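手首カメラ付きグリッパの比較評価手順
平行開閉型二機種を同一アームで試験する場合

適用範囲

本手順書は、協働型アームの先端に取り付ける平行開閉型グリッパについて、導入前の比較評価を行う際の標準的な進め方を定めるものである。対象はDrollik製の標準爪モデル(以下「D型」)およびPramura製の幅広爪モデル(以下「P型」)とし、いずれも手首部に小型カメラを装着した状態で評価する。制御器にはTinariを使用する。他の制御器を用いる場合は、通信設定に関する記述を適宜読み替えること。

評価の目的は、把持力の最大値を競わせることにはない。食品、軽量容器および電源まわりの部材が混在する作業台において、どちらの機種が安定して対象物に接近し、把持し、解放できるかを確認することにある。

準備するもの

アーム本体および制御器一式
D型、P型の各グリッパと専用フランジ
手首カメラおよび固定金具
非常停止ボタンを備えた操作箱
試験対象物(トレイ、かご、食品見本など)
記録用紙または記録用端末
トルクドライバおよび六角レンチ

試験対象物は、評価を開始する前に一覧表を作成し、途中で追加または交換をしてはならない。やむを得ず交換した場合は、その時点までの結果と以後の結果を分けて集計する。

手順1 取付けと原点確認

アームの電源を切り、フランジのボルトを対角の順に締め付ける。締付け後、グリッパを手で軽く揺すり、がたつきのないことを確かめる。続いて制御器を起動し、爪を全閉、全開の順に動作させ、表示値と実際の開き幅が一致しているかを定規で測定する。

D型は起動直後に自動で原点を取得するが、P型は操作画面から原点取得を指示する必要がある。この操作を省くと、開き幅の指令値が前回使用時の基準のまま残る。評価者が交替する際には、必ず原点取得の済否を引き継ぐこと。

手順2 カメラの露出と焦点の固定

手首カメラの自動露出は、評価中は無効とする。作業台の表面に白色の物体が入るたびに露出が変動し、機種間で映像の条件が揃わなくなるためである。焦点についても、爪先から作業台面までの距離に合わせて固定する。

照明は天井灯のみとし、窓のある部屋では遮光幕を閉じる。Sukprasert棟の試験室では、九月の午後に作業台の片側だけが明るくなることが確認されている。該当時間帯に試験を行う場合は、比較する二機種を同じ日の同じ時間帯に続けて評価する。

手順3 接近動作の比較

待機姿勢から各対象物の上方まで、同一の経路でアームを移動させる。速度は制御器の設定値で50とし、評価の途中で変更しない。動作ごとに次の事項を記録する。

爪先が対象物の上方で停止した位置
対象物または周辺物への接触の有無
カメラ映像における対象物の隠れ方
停止後の揺れが収まるまでの時間

爪の幅が広い機種では、対象物が爪自体に隠れやすい。とりわけ作業台の手前に置いた物は、爪を開いた状態でも一部が映像から失われることがある。隠れの程度は「なし」「一部」「大部分」の三段階で判定し、二名の評価者が別々に記入した後に照合する。

手順4 把持と解放の反復

対象物ごとに把持、持上げ、移動、解放の一連の動作を反復する。前回の評価では、D型で936回、P型を含めた合計で1,909回の動作を記録した。回数そのものを揃えることよりも、対象物ごとの割合を両機種で揃えることを優先する。

焼菓子のように割れやすい物については、把持力を最小設定から始め、持上げに失敗した場合に限り一段階ずつ上げる。破片が生じたときは動作を止め、爪の内側を清掃してから再開する。縁の浅いトレイは、縁をつかむ方法と側面を挟む方法の双方を試し、結果を別の欄に記入する。

評価責任者のGerrit Bosmanは、前回の報告において、解放時の挙動を把持の成否とは独立に採点するよう求めている。つかむことができても、離す際に対象物が爪に付着して位置がずれる例は、D型に多く見られた。

手順5 操作箱と配線の確認

反復動作に入る前、および動作を中断するたびに、操作箱の周囲を点検する。確認すべき事項は、赤い非常停止ボタンに手が届くこと、ボタンの上に物が重なっていないこと、ならびに電源コードとプラグの位置が記録されていることである。作業台上に出ているコードは爪の降下範囲に含めず、経路の設定で必ず迂回させる。

手首カメラの映像は、この点検の記録としても用いる。爪を開いた状態で静止画を一枚保存し、操作箱、プラグおよびトレイの位置関係を残しておく。 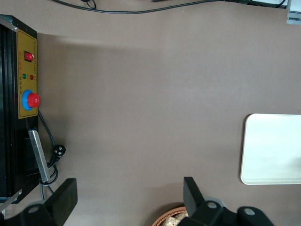 手順6 結果の集計と判定

記録用紙の内容を表計算に転記し、機種別、対象物別に成功率を算出する。映像の隠れに関する判定が評価者間で一致しなかった項目は、保存した映像を両名で見直し、再判定の結果を採用する。再判定の件数も報告書に記載すること。

成功率の差がわずかである場合は、原点取得の手間、爪の交換に要する時間、清掃のしやすさを加味して判定する。前回はP型を食品見本の試験に、D型を容器類の試験に割り当てた。いずれか一方への統一は、次回の評価結果を待って決定する。

保管

評価終了後のグリッパは、爪を半開の状態にして専用箱に収める。土曜日に試験室を使用した場合は、操作箱の主電源を切り、使用記録簿に終了時刻を記入する。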